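How to write a short brief about relations between two neighboring countries
By Nouhaila El Khatib, 6/29/22

In this guide I use two countries with invented names, Lurska and Brulach, so that no reader feels offended.

Step 1. Write down the border facts first. In my case the common border is 1,299 km long and it has two open crossings.

Step 2. Collect the agreements. Take only the signed ones. I found 26, and many of them were about water and railway. Put the year beside every title.

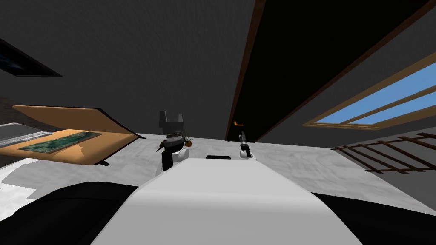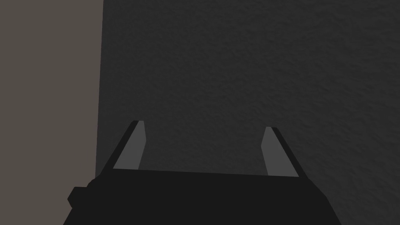
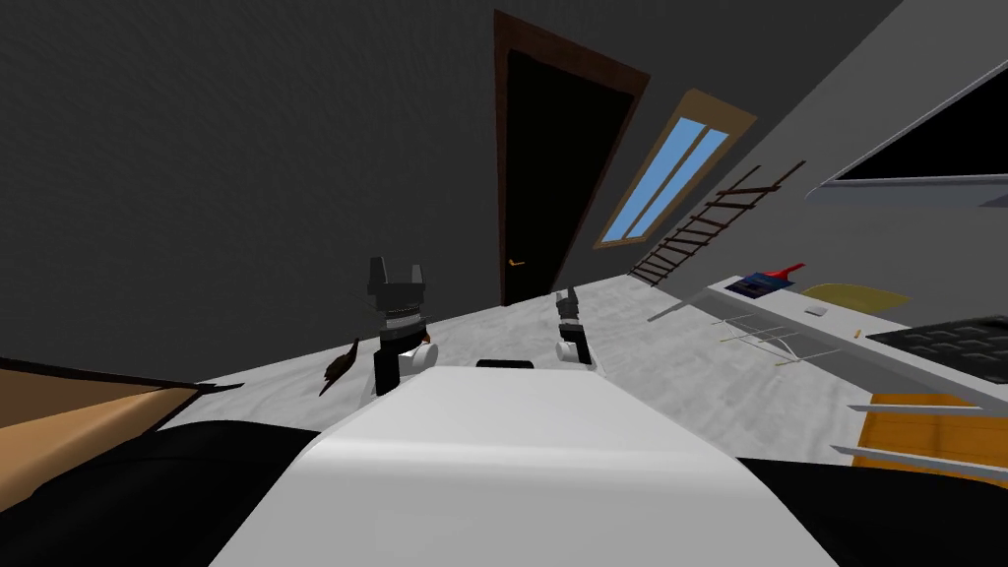
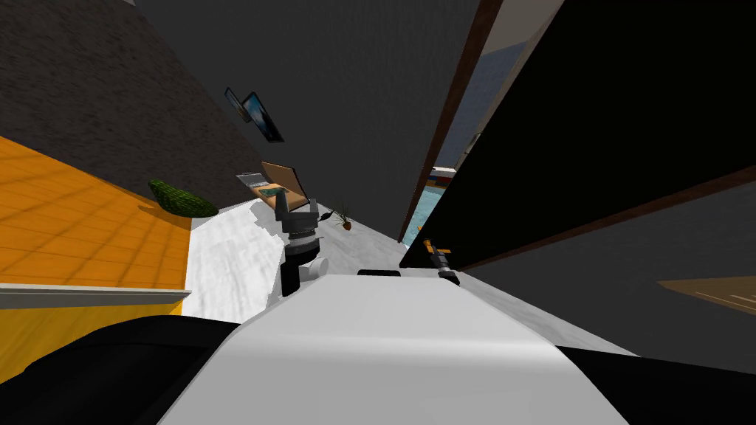

Simulated views with robot grippers or parts of a robot body.

Step 3. Read the speeches from both sides. Words such as "brother nation" are polite, but they do not tell you if trade is growing. Mark them with a pencil and look for the promise that comes after.

Step 4. Ask one person from each country to read your draft. My readers were Ulises Retamal and Shaimaa Salem, and they disagreed on the word "dispute". I changed it to "open question".

Step 5. Cut the text to one page. Keep the names of ministers out of the first paragraph, they change often. The sources go at the end, with the original language in brackets.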